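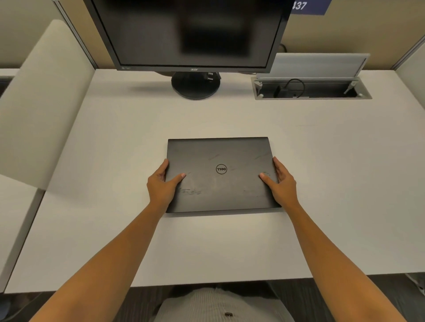

Rota tool stops assigning claims after laptop swap
Posted by Ikechukwu Danladi, January 3, 2023
2 min read | 4 comments

Status: open, waiting on Kostholm

Problem: Since the claims intake went over to Flurnent, the bot reads each form and passes it to a person only if a field fails. Staff who changed laptops over the break get no handoffs. Their names show green on the board and their queues stay at zero. Everyone else is getting double.

Affected: 27 staff on the intake floor, all with replacement machines. 145 claims sitting in the unassigned pool at start of shift.

Tried so far:
- Signed out of Flurnent and back in. No change.
- Restarted with the lid closed and the desk monitor as main display. No change.
- Plugged into the desk port instead of wireless. No change.
- Cleared the saved profile and set it up again. Handoffs came through for 20 minutes, then stopped.

Workaround: team leads pull from the pool by hand and send claims out by email. Please don't turn the bot off. Last time we did that it re-read the whole day's forms when it came back.

Comments

Ebere Ogundipe
The profile fix is a clue. Flurnent ties a person to the machine they enrolled on in July. When the nightly check runs it finds the old machine name and parks the queue. I've asked Kostholm if we can re-enrol in bulk.

Ikechukwu Danladi
Thanks. Can the weekly numbers be held back until this is sorted? People on new laptops are showing as having done no work, and two of them have already had the automatic reminder. They spent the morning keying claims by hand, and the bot doesn't count those.

Ebere Ogundipe
Reminders are off for the floor as of now. I can't edit the numbers, but I've put a note on the report for the leads. Hand-keyed claims should go on the old paper tally for today.

Ikechukwu Danladi
Tally sheets are at the end of each row. Leaving this open until Kostholm answers.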